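About Us

Luko is a small company that collects and checks demonstration data for robot manipulation. Our operators wear head cameras and carry hand-held grippers, and they do by hand the tasks that our clients want a robot arm to learn. We record the motion of the grippers and the views from the cameras, line everything up in time, and deliver it in a form that can be used for training. We do not build arms. We started as a two-room operation under the Hijazi engineering office and became a separate firm when the recording work outgrew it.

Most people who read this page have already heard about the Prasturine project, so we would rather describe it ourselves.

What went wrong

Prasturine was a set of whiteboard and tabletop tasks recorded for Sadach, our longest-standing client. We delivered 106 sessions. Sadach used them to train a controller for a two-arm machine, and during testing on their floor the left arm closed its fingers early and drove them into the edge of a board. The arm was running at reduced speed behind a guard. No one was hurt. One finger was bent and the board had to be replaced.

Sadach sent us the logs the same day. Their software had done what the data told it to do. In 35 of the sessions, the recorded position of the left gripper was wrong by over 2 centimeters for part of the task.

What we found

There were two separate faults, and it took us a while to see that.

The first was a marker mount. Our grippers are tracked by the square printed markers fixed to them, and the software assumes each marker sits in a known place on the body. One mount had worked loose. It moved a little when the operator turned the wrist and moved back when they stopped, so the check at the start of each session passed every time. Tightening the screw was easy. Finding it meant replaying the sessions next to each other until the same small jump showed up in the same part of each turn.

The second was a clock. After a software update in August, one head camera restarted its time count whenever its battery was changed. The grippers did not. Sessions with a battery change in the middle had video that was behind the motion, and our alignment step stretched the two to fit instead of rejecting them. It should have rejected them.

An operator had written "left feels off" in the session notes 9 times. Those notes were stored with the files and were not read by anyone in review. We consider that the most serious part of the whole matter, and it had nothing to do with hardware.

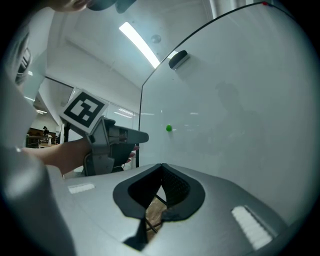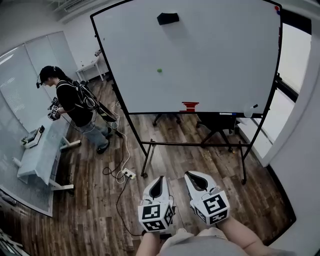

Hand-held grippers and their printed markers in the whiteboard room.

What we do now

Marker mounts are pinned as well as screwed. Before each session the operator turns both grippers through a full wrist rotation in view of a head camera, and the check is repeated at the end. If the two results differ, the session is held.

Any break in a camera's time count stops the recording. We lose some sessions this way - usually good ones - and we accept that.

Operator notes are read before a session is released. A note that mentions feel, play, lag or noise puts a hold on the files until a second person has replayed them. Operators can also stop a recording at any point and are paid for the full session.

Cables and power strips on the floor are checked before work begins. This was not part of the Prasturine failure, but it came up in the review. An operator who is watching two grippers is not watching their feet.

We withdrew all of the Prasturine sessions, including the ones that tested clean, and recorded the set again at our own cost. Sadach remains a client and now receives the hold list along with each delivery. Other clients can have it on request.

Working with us

We take on tabletop, shelf and board tasks with one or two operators in the room. We do not record tasks that involve heat, blades or lifting above the shoulder. If you plan to use our data on a machine that shares space with people, tell us at the start. We will ask about guarding, speed limits and who can reach the stop button - and we have turned down work over the answers.

The full report on the Prasturine fault, with the list of affected sessions, is available from our office. Ask for the version of 29 Jun 2023, as the earlier draft leaves out the clock problem.

Contact Luko | Privacy | Copyright Luko. All rights reserved. | Back to top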